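4. Results: how crews look after their fresh water at anchor

4.1 What the water diaries cover

We had braced ourselves for thin diaries. People go cruising to get away from paperwork, and asking a crew to write down every kettle, every rinse and every toothbrush is a lot to ask when there is a bay to look at. What came back was a delight. All 42 crews who joined at Ulstead returned a diary we could use, several of them swollen with salt and one written largely on the backs of tide tables. The diaries follow the boats across a 28-night season in the sheltered water between Ulstead and Brevdale, with a handful of nights further up the Irkuvum arm when the wind let people get there.

Crews were free to go where they liked. We asked only that they note the tank level each morning before the first kettle, the level again at night, any water taken on, and whatever they felt like saying in the remarks column. It is the remarks column that has kept us busy, and we quote from it freely in what follows. Nights on a marina berth were logged too, but they are left out of the comparisons below unless we say otherwise, as a hose on the dock changes everything.

The boats themselves were a mixed lot: mostly older cruising yachts, with some motorboats and one converted workboat whose crew wrote more than anyone. Tank sizes varied a great deal. The most common fitted tank held 90 litres, and for ease of comparison the worked passages in this section are told from the point of view of a boat of that kind.

4.2 The first night and the nights after

The clearest pattern in the whole study is also the one we most enjoyed finding. Crews spend water freely on their first night out, then tighten up sharply on the second day, well before the tank is anywhere near low. We had expected use to fall as the level fell, in a fairly straight line. Instead there is a step. One skipper explained it in the margin as "the moment the tap stops being the tap at home", and we have not come up with a better account.

What sets off the step seems to be sound as much as anything. Boats with an electric pressure pump hear the pump run each time the tap is opened, and on the first quiet morning at anchor, with the engine off and no neighbours close by, that noise is suddenly hard to ignore. Remark after remark mentions it. On boats with a foot pump the step was gentler, and it came earlier. Those crews began careful and stayed careful, perhaps for the plain reason that every cupful had cost them some work.

The anchorage mattered as well. In the inner basin at Brevdale, where there is a public tap a short row from the usual spot, crews used water much as they did on a berth, even when they never rowed over to fill a jug. Knowing the tap was there was enough. Up the Irkuvum arm, with no tap at all, the same crews on the same boats were washing up in salt water by the second evening and writing cheerfully about it. We find this a lovely result – it says that a crew carries a picture of the whole bay in its head when it decides how long to run the tap, and the tank is only one part of the picture.

Weather had less effect than we had guessed. Hot afternoons raised drinking, as you would expect, but swimming seems to have stood in for a good deal of washing, and the two more or less cancelled out. Rain brought out buckets, cockpit covers and some very inventive funnels. The amounts caught were small, though the entries about catching them are among the longest in the diaries.

4.3 Gauges, dipsticks and guesses

A surprising number of crews did not trust their tank gauge. Some had good cause. The float type fitted on many of the older yachts sticks when the boat heels and may stay stuck until somebody bumps the locker lid. Crews with a Kettler gauge, which was the most common electronic type in our group, trusted it more in the middle of its range than at either end, and several had drawn their own marks on the panel in pencil to correct it.

The dipstick users were the happiest. A length of dowel with notches cut in it is slow, and it means lifting a cabin sole board each time, but the number it gives is a number people believe. Dipstick boats also had the neatest diaries. We would not make too much of this, as the sort of person who cuts notches in a dowel may well be the sort of person who keeps a neat diary.

Then there were the guessers, and we grew very fond of them. They went by the pitch of the pump, by the feel of the boat, or by counting days since the last fill. When we compared their evening guesses with a proper measurement taken back at Ulstead, they did far better than we had feared on boats they had owned for years, and quite badly on boats that were new to them. Skill of this kind takes seasons to build up. It also does not travel, and a skipper who had changed boats over the winter was wrong in a very steady direction, always by the habits of the old tank.

4.4 Splitting drinking water from the rest

More than half of the crews kept their drinking water apart from the main tank. Taste was the reason given most often, followed by worry about the age of the tank and, on a few boats, by a tank that had once been filled with something else. The usual arrangement was a large container in a cockpit locker, and smaller bottles filled from it each morning and put where people could reach them.

This daily filling turns out to do much more than improve the tea. Crews who filled bottles in the morning could say how much they had drunk by lunch, and they could say it without looking anything up. A two-litre daily share for each person was the rule on several boats, set by the skipper and then quietly adjusted by everyone else. On those boats the remarks contain almost no arguments about water. On boats that drank straight from the galley tap there were quite a few, generally over who had left it running.

The kind of bottle made a difference we had not planned to look for. Steel flasks keep the sun off the water and survive being dropped down a companionway, and crews praised them for both. But a steel flask gives nothing away. People shook them, hefted them, or unscrewed the cap and peered in, and the diaries for those boats have many more gaps in the drinking column.

Figure 1. Clear plastic bottle held upright.
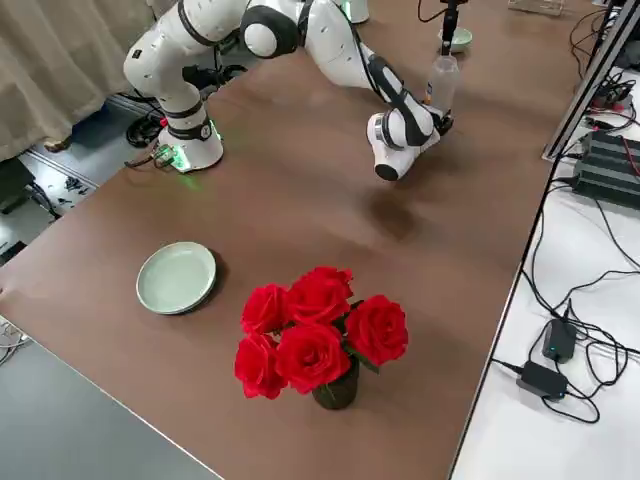

Drinking records were fullest on the boats where the level could be read in passing. On these boats the morning fill went into see-through bottles kept standing in a rack or wedged beside the chart table, and somebody going below for a jumper would take in the state of the supply without breaking stride. A clear plastic bottle kept upright, as the one in Figure 1 is, needs no gauge, no dowel and no lifting of floorboards. It has a weakness too, and the same figure shows where it comes from: the transparent body catches the light. In a bright cockpit that shine can hide the waterline completely, and several crews got around it with a strip of dark tape up the back of the bottle, or by bringing the rack down into the shade of the cabin. Coloured cord tied at the halfway mark was another favourite, and one we have since taken up on our own boat.

It also helped if each bottle belonged to one person. Shared bottles were emptied faster and refilled at odd times, so the diary keeper lost track by the middle of the afternoon. Names in marker pen lasted well on the dry shelves below and hardly at all on deck.

We should add a word on heeling. All of this works beautifully at anchor, where the boat sits flat and a bottle on a shelf reads true. Under sail the level tilts, the rack rattles, and most crews simply stopped reading until the anchor was down again. The diaries show this as a blank stretch through the sailing hours followed by one large entry at supper. Anyone hoping to use our method on longer passages will need to plan for it, and we would be very keen to hear how they get on.

4.5 Coming back with water to spare

Nearly every crew came home with far more in the tank than it needed. On a boat with the common 90-litre tank it was quite normal to arrive at Ulstead with a good part of it untouched, after days of salt-water washing up and very short rinses. Some skippers were proud of this. Others, reading back through their own diary, were a little cross that they had skipped so many rinses for nothing.

The crews with the best knowledge of their level came closest to using what they had. They took a proper rinse after the last swim, and they could do it in comfort. The guessers on unfamiliar boats kept the largest reserve of all, and that seems entirely sensible to us given how far out their guesses were. Reserve, in other words, follows doubt about the level more closely than it follows the length of the trip, and we take up what this means for tank size and gauge placement in Section 5.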